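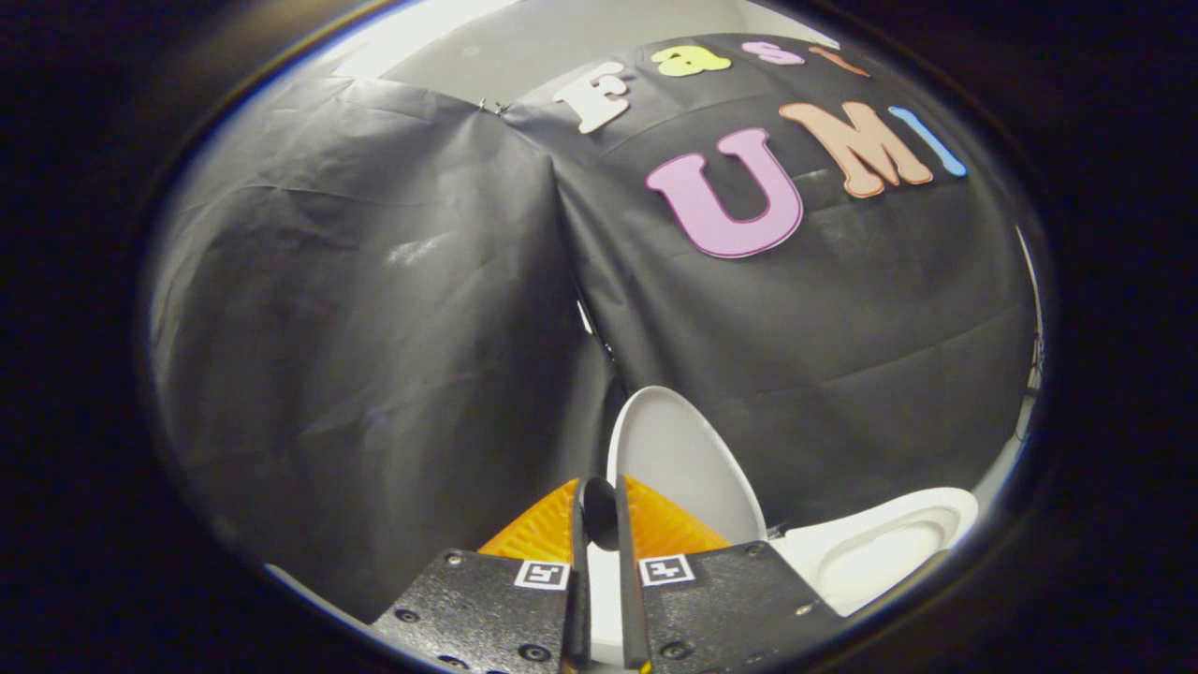
Rebecca Bortolotti
Clerk to the Lernemham Community Hall Trust

Minutes of the ordinary meeting of the Trust, held in the small meeting room on February 4, 2020 at 7.30 pm

Present: Mr I. Yatsenko (in the chair), Mrs Skokier, Mr Valentini, Miss Ludia, and five members of the public. In attendance: R. Bortolotti (Clerk).

1. Apologies
Apologies were received from the representative of the parish council and were accepted.

2. Declarations of interest
Mr Valentini declared an interest in item 6, as his brother's firm had supplied one of the quotations. He took no part in the discussion and did not vote.

3. Minutes of the previous meeting
The minutes of the January meeting were agreed as a correct record, subject to one amendment. Under item 8, "the north door" should read "the kitchen door". The chairman signed them.

4. Matters arising
The Clerk reported that the water company had replied regarding the disputed bill. A new reading was to be taken before the end of the month. The Trust agreed to withhold payment until the reading had been received.

The missing key to the chair store had been returned through the letter box. Mrs Skokier asked that the key register be kept at the hall and signed on each occasion. Agreed.

5. Hire charges
The Clerk presented a paper comparing income from regular and single bookings. Regular users currently account for 16 bookings in a normal week. The charge for these had not changed for five years.

Miss Ludia proposed a small increase from the start of the new financial year, with a lower rate for groups whose members are mainly children or pensioners. Mr Valentini was concerned that the lower rate would be hard to apply fairly — several groups have members of all ages — and asked for a clear form of words. It was agreed in principle that charges should rise. The Clerk is to bring a draft scale to the next meeting, with wording for the lower rate.

A member of the public asked whether the time spent setting out chairs would be charged. The chairman replied that the present practice of allowing a quarter of an hour free at each end would continue.

6. Main hall floor
Two quotations had been received for sanding and sealing the floor of the main hall. Both firms would need the hall to be closed for a full week. The lower quotation did not include the repainting of the badminton lines, for which a further £400 would be payable.

After discussion it was resolved, with Mr Valentini abstaining, to accept the lower quotation together with the line painting, and to carry out the work during the school summer holiday. The Clerk is to give written notice to all regular users.

7. Heating
Mr Yatsenko reported that the timer had again been found switched to constant. The Trust considered a locked cover. Mrs Skokier felt that evening users should still be able to turn the heating up in very cold weather, and suggested a push button giving one extra hour. The Clerk is to ask the heating engineer for a price for both.

8. Spring supper
Miss Ludia reported that 70 tickets had been printed. Sales would begin on the last Saturday in February. The licence for the sale of alcohol had been applied for but not yet granted. Offers of help with the washing up should be made to her directly.

9. Correspondence
A letter had been received from a neighbour concerning cars parked across his drive on Sunday mornings. The Trust expressed regret. A notice is to be placed in the porch, and the Clerk is to write to the Sunday hirers.

A request from the sewing group for a second cupboard was deferred — the position in the back corridor must first be checked against the fire plan.

10. Any other business
Mr Valentini asked that the guttering above the bicycle rack be looked at. Mr Yatsenko undertook to do so.

11. Next meeting
The date is to be confirmed by the Clerk once the booking diary has been checked. Items for the agenda should reach her in writing seven days beforehand.

The meeting closed at 9.10 pm.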